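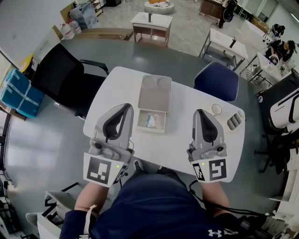 Jae-hoon Gil me escribe que los hámsters no quieren a nadie, que el suyo lo mira desde la rueda como un casero mira a un inquilino moroso, y que a ver si dejo de hacerles publicidad en este boletín.

Pues mira, Jae-hoon, no te falta razón. Yo convivo con uno desde junio (se llama Dekker, le puso el nombre mi sobrina y no admite recurso) y todavía no me ha dedicado ni un gesto de cariño. Me acepta la pipa de girasol, se la mete en el carrillo y se va. Sin gracias, sin nada. ¡Y yo ahí, con la mano metida en la jaula, diciéndole guapo!

Lo de las noches es capítulo aparte. A las 2:14 empieza la rueda, que chirría por mucho aceite de oliva que le ponga, y dura hasta que suena mi despertador a las 6. Entonces el señor se acuesta. He probado a trasladarlo a la cocina, pero desde allí roe los barrotes y se oye peor, no sé cómo.

Y encima se escapa. La última vez lo encontré dentro de una bota de invierno, con media despensa montada en la puntera: pipas, un trozo de servilleta, un macarrón crudo que vete a saber de dónde sacó. Cuando lo cogí me mordió, claro. Le estaba desmontando el piso.

¿Que si lo cambiaría por un perro? Pregúntamelo a las tres de la mañana. El mes que viene, si sigo teniendo diez dedos, os cuento lo del baño de arena.

También te puede interesar
La tortuga que me ignoró todo un verano
Periquitos: gritar como forma de vida
Govberg, el conejo que se comió el router
Cartas de los lectores: peces con mala leche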